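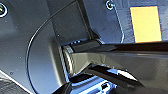

Two of the screws, up close. Yes, it needs a dusting.

**Cover off, cover on – the short version**

Few of you asked after the June repair evening how to get a dark gray housing like this one open without wrecking it. Quick notes, written in a rush before the Lurbridge run.

Screws first. They sit down in recesses, so a stubby driver will slip and chew the head. Long shaft, right size tip, push down hard, THEN turn. If it won't budge, stop. Teodor Sobczak has the good set in the green roll, ask him. Please put them back in the roll in order!

Look under labels and feet before you pry anything. Makers love hiding one more screw there. Warm the label with a hair dryer, lift a corner, fold it back. Don't peel it right off, you'll never get it flat again.

Seams – plastic card, not a knife. Go along slowly and listen for the clips. Last time we had 3 snapped ones in a single night and a Karnix fan that now closes with tape.

Dust. Dry soft brush, then a cloth barely damp. No kitchen spray on matte plastic, it leaves shiny patches and they dont come out. Learned that on Mieczysław Walczak's radio, sorry again Mieczysław.

Raised round parts collect the dirt right along the edge. Old toothbrush, go around twice.

Putting it back: all screws in loose, then tighten a bit at a time, corner to opposite corner. Finger tight plus a nudge. It's plastic, it will strip.

Next repair evening runs 90 minutes, same back room at Kwiatkowski. We have 27 names on the list already so bring one item each, unplugged, with whatever screws you've still got for it in a jar or envelope. Batteries out beforehand pleae. Tea as usual, cake if somebody bakes.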